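12/19/22, Nurkolville

I went up to the student automation open day at the Nurkolville technical college expecting to be sold something, and for the first hour I was. There was a banner. There was a slideshow on a loop in the entrance hall with the word "future" on most of the slides. Coffee was good, parking was not, and the signs for the project rooms sent me through the auto shop before I found the right corridor.

For anyone who hasn't been, the second-year class splits into teams in the fall and each team gets bench time with an arm. They have until February to show a finished task. The open day falls in the middle, when things half work, and that's why I prefer it to the final show, where everybody has learned to stand in front of the bad parts.

### The talk

Styliani Christodoulou runs the course and gave the introduction. She was clear and quick and took questions, which I appreciated. Her pitch is that students learn more from one small pick-and-place job done over and over than from a big flashy build. I half agree. I have seen the flashy builds, including the one at Pirville two years ago that took most of a semester and never picked up anything in front of an audience.

What bothered me was the number on her last slide: 3000 grasp attempts logged by the class so far. A big number, and I asked how many were different from each other. If the same block starts in much the same spot each time, you have one experiment with a lot of copies. She said the teams vary the start position "within reason." I asked who decides what's within reason and the answer was the teams. OK.

I also asked what counts as a success, and got two answers from two students standing next to each other. One said the object has to leave the bowl. The other said it has to be put down where it was meant to go. Those are very different scores — I'd want that settled before anybody makes a bar chart.

### The benches

Joaquín Gallardo's team had the bench nearest the door and drew most of the crowd, so I went to the far one first. That was Teodor Boström's group, working on what they call Pedunlow, a small control program they wrote themselves over the arm's own software. The name means nothing, I asked. It lets one student queue up a list of moves and another stop it from a second keyboard. Sensible. The stop key got used while I was there and it did stop.

Boström was the most convincing person I spoke to all day, mainly because he complained. The block is soft and light, he said, so a bad grip can look like a good one until the lift. The bowl has a curved wall, so a finger coming down a little too far out meets the rim. He'd rather have had a flat tray. Christodoulou apparently wouldn't let them switch, and I'm on her side there. A flat tray would get them a nicer number and teach them less.

Each team had budgeted $400 for odds and ends, meaning clear panels, blocks, bowls and the rest. I couldn't get a straight list of what it went on. Boström's group kept a paper log next to the keyboard with a column for "why it missed," and a good part of that column was blank. When I pointed at it he said they fill it in later. I have kept logs. They won't fill it in later.

I stayed at the bench for more than 30 minutes and took pictures while they worked on the bowl.
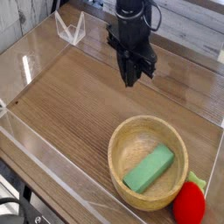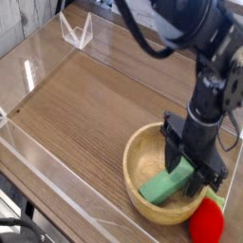 Same green block, same bowl:

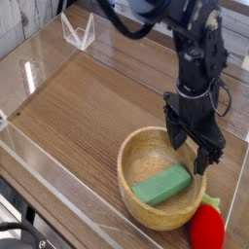
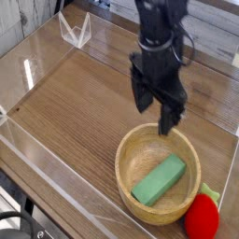
Holger Halvorsen read a draft of these notes and thinks I'm too hard on the repetition. His view is that second-years need the boring part, that a student who has watched one gripper miss one block all afternoon will write better code than one who has seen ten objects once each, and that the blank column is the teacher's problem and shouldn't be held against the kids. He also says the Gaete program had the same argument about what counts as a success and solved it by scoring both ways, the lift and the placement, on separate lines. He'd like me to go back in February and ask for both numbers before I write anything else.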